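Workplace automation at Pusteo

From the series on automation and work
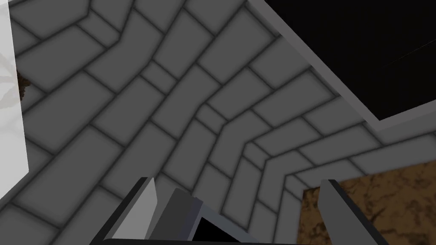 Reading time: 2 minutes

Workplace automation at Pusteo refers to the introduction of robot handling and simulated rehearsal at the tile distributor Pusteo, whose main warehouse is in Wallin. The program moved part of the sorting and laying-out of floor tiles from hand labour to machines fitted with two-fingered grippers. It is often cited by supporters as a smooth changeover. The evidence for that is thinner than the citations suggest.

Background

Before the program, sample floors were laid out by hand so that buyers could check a pattern before ordering. The work was slow and hard on the knees, and it depended on a small group of experienced layers who knew how a herringbone should turn a corner. Management described the job as repetitive. The layers mostly did not, and a staff submission from the time objects to the word twice.

The supplier chosen was Lirnel, which sold Pusteo a gripper system along with a simulator named Bristatska. Movements are tried in the simulator before they are tried on the warehouse floor. A typical rendered view looks down past the open fingers of the gripper onto grey tiles in a zigzag pattern, with larger objects and surfaces at the sides of the workspace.

Use of simulation

Lirnel's position was that rehearsal in software would remove most of the risk from the changeover. Its sales material gave a figure of 3,616 simulated runs completed ahead of delivery. The material did not say how many of those ended well, or what counted as ending well, and Pusteo has not released its own records.

Wilma Van Leeuwen, a former layer who was moved to the simulation desk, has argued that the number says little to anyone who handles stock. A rendered tile has no chipped corner unless somebody puts one there, she wrote in the staff newsletter, and it never arrives in a split carton. Her new duties consist largely of putting such faults in. The job title is scene technician, and it was graded at the same pay as her old one.

Effects on staff

Pusteo promised that no positions would be lost. This was kept in the narrow sense. Nobody was dismissed, but layers who retired were not replaced, and casual shifts were cut back in January, when orders are low in any case. How much of the reduction belongs to the machines is disputed.

Those who stayed report a mixed result. There is less kneeling and less lifting. There is also more standing by, since a worker has to be within reach whenever the gripper is moving, and the waiting is not counted as skilled time. Several layers asked to have it recognized in their classification. The request was declined.

Training was another sore point. Staff were offered 2 paid sessions on the simulator, which the company called enough to start on. Few of the older workers went on to use it regularly, and the company took this as a lack of interest. Van Leeuwen blamed the rosters, which put practice time at the end of the shift.

Assessment

Ward Verbeke, the operations manager who brought in the program, has claimed that layout quality is now 100 per cent consistent. Critics answer that consistency was never the complaint, and that buyers had asked for faster changes to unusual patterns, a task still done by hand.

No independent review has been carried out. Injury figures from before and after the change would settle part of the argument, but the two sets were recorded under different categories and cannot be fairly compared.

See also: Bristatska (software); Deskilling; Job classification; Tile laying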